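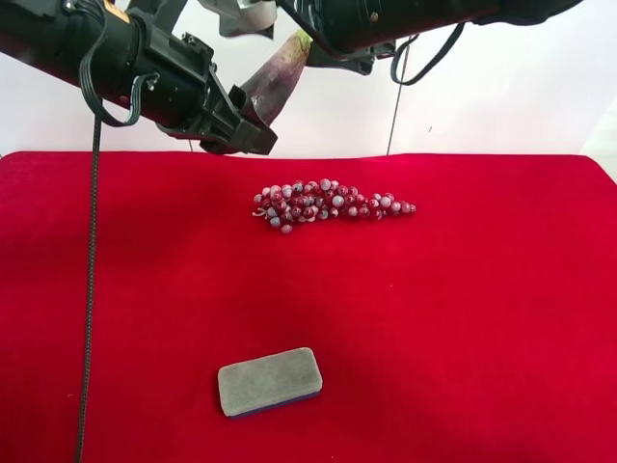 Eggplant up, grapes and eraser on the cloth. Flenton bench, Jul 30, 2021.

1/ Spent the day at Flenton on a job that sounds much grander when it's written in a grant summary. We are gathering examples for a learning system. I have doubts, and I'm going to air them here before the progress deck gets to tell it first.

2/ The target is 3,000 episodes by January. An episode is one go at moving one thing on one table. When the plan says "3,000 demonstrations of everyday manipulation," please read it as a toy eggplant, a bunch of fake grapes and a whiteboard eraser on a red cloth.

3/ I'm told the objects were picked for variety. Sure. Long and shiny, lumpy, boxy with a felt top. I can think of a lot of kitchens and offices that hold things shaped like none of those.

4/ Also the cloth. Everything sits on red. White wall behind it. I asked what happens when somebody uses a green cloth and was told Fesovero "handles appearance shift." Fesovero is our training code. I have read it. I'd like to see the line where it does that.

5/ The close-up camera is the one part I'll defend. From up top you get a purple shape near a gripper and have to guess at the contact. Down by the fingers you get the ridged pads right against the skin, and the creases and shine on the eggplant too. If I had to throw away all the views but one, I'd keep this one. 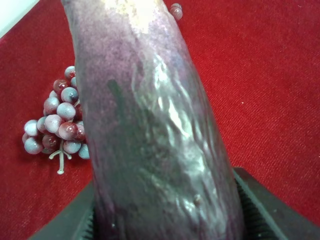

6/ What the close-up doesn't fix

It's mostly eggplant. The thing being held fills the middle of the view and covers part of the grapes behind it. So the model gets a great look at what it already has and a poor look at whatever comes next. Ask it to go for the grapes after that and see how you like the answer.

There's a single grape off by itself near the top there. Is that one object or two? Our label sheet has one entry, "grapes." I raised it. The reply was "use judgment," and I'd love to know whose, given that 21 people have filled in that sheet so far.

7/ Now the number everyone likes. Statside, our tracker, says 2,000 episodes are "complete." Complete means the file saved and both arms have a log. It doesn't mean the grasp was any good. A clean pick and a miserable scrape both show up green.

8/ I've asked for a pass/fail mark from a human on every episode. The pushback is that failures are useful too. Fine, I agree! Then mark them as failures. An unmarked failure is just a bad lesson with a green check next to it.

9/ Somebody is going to bring up Fu, the older set, and say it trained fine without any of this. Fu was tested on the same table it was collected on. I could pass that test too.

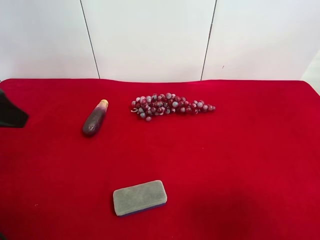
Wide view. Eggplant left, grapes farther back, eraser up front.

10/ Look at how much bare cloth there is on the right side. I'd bet a decent lunch that our start positions bunch up, and that the system learns "go left" before it learns "go to the eggplant." Plotting the start positions would settle it. The plot is on my list for tomorrow, and if I'm wrong I'll post it anyway.

11/ To whoever asked whether we should stop: no. Keep recording, but change the cloth, put things in the corners, and swap the eraser for something with a handle. I'd take half the target with that done over the full count without it.

12/ Replies are open. If you've run a set like this and it held up on a different table, send me the numbers. The demo video you can keep.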